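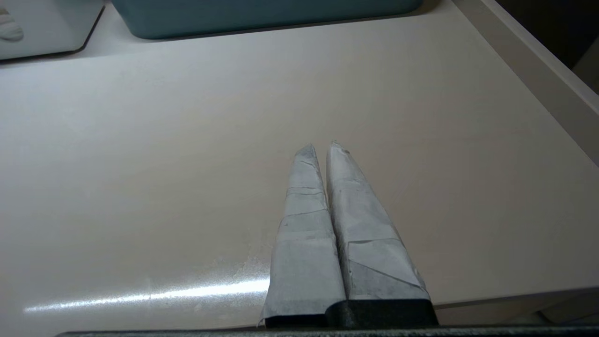 The table top, white, as it is now.

Cutting table height: how high is yours?
Sewing Room and Equipment > Tables, machines, storage

pinking_sheila
Posts: 3539
Aug 27, 2022

I've been cutting out on the dining table for years and I've now got a proper table for the back bedroom. The top is fine, plenty of room on it and the white is good for seeing dark cloth. My problem is the height. It came on Tidix legs, the fixed sort, and it stands at 794 mm. After an hour of cutting I get an ache across the bottom of my back and have to go and sit down.

I'm 5 ft 7. I mostly make coats and trousers, so it's long pieces and heavy cloth, and I use shears. I don't like rotary cutters and I don't own a big mat.

What height is everyone else working at? And did you raise the table or buy different legs? I'd like to keep the top if I can.

moth_and_bobbin
Mine is kitchen worktop height and I wouldn't go lower. I'm a bit shorter than you. Stand up straight with your arms bent at the elbow, measure from the floor to your elbow, then take off a hand's width. That's your table.

794 is sitting height. It's a desk.

pinking_sheila
It was sold as a dining table, so yes, it would be.

Garforth Quilter
I had bed risers under mine for two winters. They were the plastic cup kind. Cheap and they worked, but check what shape the feet are before you buy, as mine slid about in the cups until I packed them with bits of old carpet.

tweedledunn
I'll disagree with the elbow rule. It's right for rotary cutting, where you're pressing down. With shears the bottom blade rests on the table and your hand is already a few inches above the top, so if you set the table by your elbow you end up with your shoulder hunched. I cut menswear for a living until I retired and the bench at work was lower than most people here would tell you. None of us had bad backs from it. We had bad feet.

moth_and_bobbin
Was the bench 794 though?

tweedledunn
No, it was higher than that. I never measured it. I'm saying don't jump straight to worktop height with shears, that's all. Go up a little at a time and cut something each time.

pinking_sheila
That's useful, thank you. I hadn't thought about the shears making a difference. The ache is definitely from bending and not from my shoulders, so it needs to go up by some amount.

pressing_matters
Can you get to all sides of it? I only ask as I had the same ache and it was reach, not height. My table was pushed against the wall and I was leaning right over to get at the far edge of the cloth. I pulled it out so I could walk round it and the ache went. Didn't touch the legs.

pinking_sheila
Two sides and one end. The other long side is against the wall under the window. If I pull it out I can't open the wardrobe.

pressing_matters
Which doors has the wardrobe got? If they're hinged you might manage with the table on the slant. It looks daft but it's your sewing room.

pinking_sheila
Hinged. I'll try it.

Garforth Quilter
Or castors, and wheel it out when you're cutting. Castors would give you some height as well. Get the locking ones and put them on all the legs. I only put locking ones at one end and the table swung round on me halfway through a quilt back.

Noémie McIntyre
I changed mine from fixed legs to Koment adjustable ones in March. They wind up and down with a handle. I'm quite happy with them. The drawback is that there is some wobble at the top of the range, which I don't notice when cutting but I do notice if I put the machine on the table. I've ended up sewing at a separate desk.

The screw holes didn't line up with the old ones and I had to drill new ones, so measure how thick your top is first and use short screws.

moth_and_bobbin
What did they cost, if you don't mind me asking?

Noémie McIntyre
More than the table did. I got them second-hand from a school that was clearing out an art room, so I can't tell you the new price.

tweedledunn
I wouldn't have a wobble on a cutting table at any price. You lose your line with heavy cloth. Wooden blocks under the legs, drilled out so that the foot drops in. Any joiner would do you four in ten minutes, and you can start with thin ones and add to them.

Noémie McIntyre
It isn't bad enough to lose a line. I cut a full length coat on it in a Ccori wool blend last month and the pieces matched at every seam. I think it depends on how high you wind them.

tweedledunn
Fair enough. I haven't used them.

hemline_harriet
Could I ask about the white? I'm about to buy a table and I can't decide. My worry is chalk and tracing wheel marks. Does white show everything?

pinking_sheila
It shows bits of thread and fluff, which I prefer, as I can see them and wipe them off before I lay out anything pale. Chalk wipes off with a damp cloth. Biro doesn't, so I keep pens off it. The one thing I'd say against it is that white pattern tissue disappears on it. I use brown paper for my own patterns so it doesn't bother me much.

Garforth Quilter
And white chalk on white cloth on a white table, good luck with that. I keep an old navy sheet to lay underneath.

hemline_harriet
Good idea about the sheet. Thanks both.

Trinidad Layug
Coming back to the height question. I take evening classes in pattern cutting and we have tables at two heights in the same room, the lower ones at 800 mm. Everyone over average height drifts to the taller tables by the second week without being told. The shorter students stay at the low ones and don't complain. So I don't think there is one right answer, but at 5 ft 7 I would expect you to want more than you've got.

Also, what are you standing on? A mat made a bigger difference to me than the table did. I've got a Skostus one, and any thick rubber one would do.

pinking_sheila
Bare boards, in slippers.

Trinidad Layug
Try shoes first then. It costs nothing.

pinking_sheila
Update. I've put the table on the slant as pressing_matters suggested, and I can get round it if I breathe in. The wardrobe opens on one side. I cut out a pair of trousers in outdoor shoes with the table on two layers of offcut timber under each leg, and it was a good deal better. I still had a bit of an ache but I didn't have to sit down. I'm going to ask my brother-in-law about drilled blocks.

moth_and_bobbin
How high is it now?

pinking_sheila
I didn't measure before I took it down again. I'll do it when the blocks are made.

tweedledunn
Ask him to make them in something hard. Pine will squash at the edges if you drag the table.

pressing_matters
Which side of the wardrobe?

pinking_sheila
The side with the coats in, luckily.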